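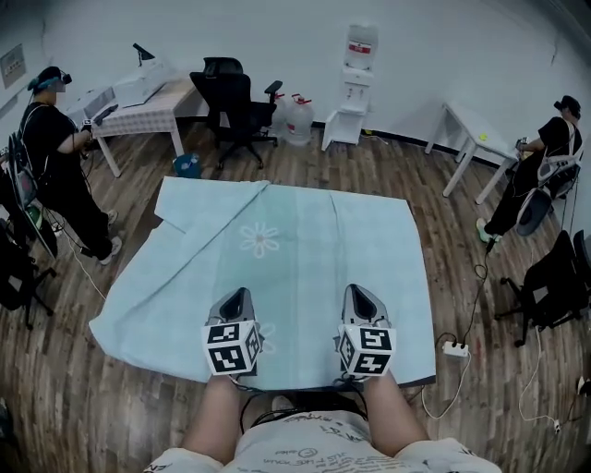
Section 4. Teaching a Fold

Read this before your first shift with the Kemel folding line. It covers recording only. Section 5 covers what Kemel does with the recordings, which some of you will find flattering and some of you won't.

Before you start

1. Lay the cloth flat on the floor. Creases are fine. Customers send us creases.
2. Check that each hand-held gripper has its marker cube seated on the base, with the black squares clean. Wipe with a dry cloth, and please use one that isn't being recorded.
3. Route the cables along your body and clear of your feet.
4. Move chairs back until you can step away from the cloth without sitting down by surprise.

CAUTION: Power strips and cables on the floor are a trip hazard, and a worse one in a headset. Walk your area once before you put it on.

Recording

5. Hold both grippers over the near edge of the cloth and wait for the tone.
6. Fold the way you fold at work. Rokeya Pramanik has 1,201 folds on file and none of them are showing off.
7. If you drop a corner, pick it up and carry on. Kemel needs to see that too.
8. Lay the grippers down after the second tone. Save or discard within 90 seconds, or the system saves for you - it is an optimist.

NOTE: A full set is 100 folds. Take a break after each set. The break is paid, and it goes on your timesheet as "recording," because payroll has no code for standing by the water.

What changes for you

From July, flat items go to Kemel and fitted sheets stay with people, for reasons clear to anyone who has met a fitted sheet. Folders move to inspection or recording at the same grade. Questions about grades go to Mirela Teixeira. Questions about the tone, which several of you have called smug, go to Isutby support. The volume can be lowered under Settings, page 2.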